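Prayer times off by an hour in the Givville interfaith calendar (solved!)

Ticket opened May 4, 2026 by Rochelle Wihongi
Status: resolved, one small thing still open
Affects: the public calendar page, the weekly email, the lobby screen

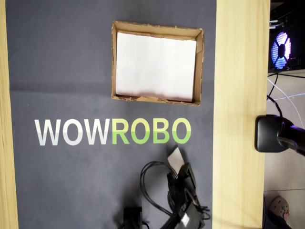
So the first report came in from a reader who follows the Friday talks and the daily prayer listings, and she was very kind about it. The sunset prayer on our page was showing an hour later than the timetable her mosque hands out. Everything else on the page looked right to her: the Quaker meeting, the Torah study group, the Catholic and Lutheran services, the public debate on faith and schools. Only the prayer times had moved.

I love this kind of problem, I have to say. One group of entries wrong, all by the same amount, everything around them fine. That is a gift!

What I checked first

The mosque's own timetable. I called the office and they read me the times for the whole week over the phone. Their sheet was right. Our page was wrong by exactly one hour on every line, all five prayers, every day.

Then the Zurkaseo feed, which is where we pull the prayer times from. I opened the raw file in a text editor and the times in there were also right, written out in local time. So the error was happening on our side, somewhere between reading the file and putting it on the page.

What I tried that did nothing

Cleared the page cache. No change.

Removed the feed and added it again. No change, and I lost the color labels, so I had to put those back by hand (they're back).

Switched the site clock from "city" to "manual offset." This fixed the prayer times and broke every other event on the calendar, so for a few minutes the Lutherans were meeting an hour early. Switched it back fast. Sorry to anyone who loaded the page right then!

What it was

The Ovov plugin, which does the importing, has its own daylight time setting, separate from the one for the site. It's under Import, then Advanced, then a box called "Adjust seasonal times." It was checked. The Zurkaseo file already includes daylight time, so the plugin was adding the hour a second time. The other congregations type their events straight into the calendar and never go through the plugin, and that's why they stayed put.

I unchecked the box, ran the import again, and all the times dropped into place. I compared the whole week against what the mosque office read me and every line matched. I may have cheered.

Duplicates

The import left a mess behind it, though. It kept the old wrong entries and put the correct ones next to them, so each prayer was listed twice. There were more than 1000 extra entries, going out to the end of the feed. The bulk delete tool stops partway if you pick too many, so do it by month. Filter by source, choose the old import date, select one month, delete, repeat. May went through on the first try. A later month hung at 37 entries and I had to reload the page and start that month over, and then it was fine.

Please don't filter by title. "Evening prayer" is also what the Anglican parish calls its service, and you'd take those out too. I caught it on the confirmation screen, with my finger right over the button.

The weekly email

It had already gone out with the wrong times. I sent a short correction to the full list with the right times in the body of the message, so people didn't have to click through. Two imams wrote back with thanks, and one of them asked if we could list the Friday talk in both English and Arabic. Yes! I've made a separate ticket for that, and I'm really excited about it.

Lobby screen

Still showing the old times as of 5 this afternoon. The screen at the Chmielewska Room keeps its own copy of the calendar and only refreshes overnight. There's a way to force it from the menu on the back of the display, but I don't have the code. I taped a printed timetable beside it for now. If it's still wrong tomorrow, reopen this ticket and assign it to me.

Follow-up, same day, 6 p.m.

Got a question about whether the same box needs to be checked again when the clocks go back. No. Leave it unchecked all year. The feed handles the change by itself, and the old setting is what caused all this.

Also asked: does this touch the Jewish candle lighting times? They come from a different feed that doesn't use the plugin. I compared them with the synagogue's bulletin anyway and they were correct.

Added a note to the setup page under "Importing a feed" with the name of the box and where to find it. If you run a calendar like ours and you use Ovov with any prayer feed, go look at that setting!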